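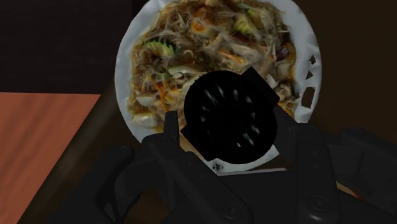 Greltine noodles

Greltine noodles are a stir-fried dish of thin rice noodles and mixed vegetables from the river town of Zudberg, where they are eaten at nearly any hour and argued over with real passion. The noodles are fine as thread, and good cooks can toss a huge pile of them without snapping a strand, a wonderful thing to watch!

History

The dish grew up around the Belenier market, where Latifa Mansour opened a stall with 7 stools and a single burner. Her daughter Zineb Mansour later wrote down the sauce, which until then had been measured by eye. The Belenier market now has 40 stalls selling some version of it, and every one has loyal fans.

Preparation

The dry noodles are soaked in cool water until they bend easily, then drained well. Vegetables go into a very hot pan first, the firmest ones ahead of the rest. The noodles follow with soy sauce, a little sugar and a splash of rice vinegar, and the whole thing is lifted and turned until the strands are coated. Cabbage and carrot are the classic choices, but the Hegazy style (named for the hill district north of town) adds green beans and plenty of black pepper, and it is delicious.

Festival

Zudberg holds a noodle festival every February. The biggest so far served 836 plates in one evening, with a line that stretched across the old bridge.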